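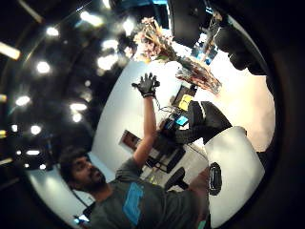
Gray T-shirt, black glove, one hand up.

Fetard Page Kit for comic artists, review
by Crisanto Soriano
2019-01-01

I draw a small comic called Todutdale, and I have inked every page of it with the same two cheap pens. In November I finished the fourth chapter and decided to buy something better. The Fetard Page Kit was recommended in the letters section of another comic I read, so I ordered it with my own money.

The kit contains 6 pens, one brush pen, a lettering guide made of clear plastic, a bottle of white ink and a pad of 200 sheets with the borders already printed in light blue. The borders are for the standard American page. If you draw in the European album size, like I did when I was younger, the pad will not be useful to you and you should buy the pens separately.

The pens

They are good. The three thin ones give a line that stays the same from the beginning to the end of the stroke, and the black is a real black, also after I erase the pencil over it. I erase quite hard. With my old pens the line became gray and I had to go over it again before scanning.

The two thicker pens I use only for panel borders. The thickest one leaves a small drop of ink if you stop at the corner, so I learned to lift it a little before the ruler ends. It took me one spoiled page to learn this.

The brush pen is the part I was most curious about, and here I am less satisfied. For hair and for folds in clothes it is very nice, it moves from thin to thick with little pressure. But the tip opened after chapter five, page nine, and now it makes two lines where I want one. You can use this for rain or for grass, I suppose. A replacement tip costs almost the same as a new pen.

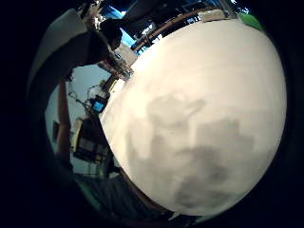
Lettering guide and paper

I letter by hand, which many people in small press do not do anymore. The guide has slots for three heights of letters and it slides on a ruler. My balloons look much more even now. One reader wrote to ask if I had changed to a computer font, and I was proud and also a little offended.

The paper is smooth and heavy. Ink does not spread in it. The blue lines disappear in the scanner when I use the setting for black and white, but in gray mode they remain visible and I have to remove them afterwards. The Doherty pad, which I used before, has a lighter blue and does not have this problem. It is also thinner, and it curls when you fill a big area with black.

White ink

It covers well in two coats. In one coat, no. Close the bottle tightly.

Would I buy it again?

The pens and the guide, yes. The pad also, if the price goes down. The brush pen, no; I went back to my Arkedach brush, an ordinary one that needs a bottle of ink beside it, and I am happy with it.

My printer makes 1,000 copies of each issue, and the first one inked with this kit goes to him next week. He wants the files in gray mode, so tonight I am removing blue lines.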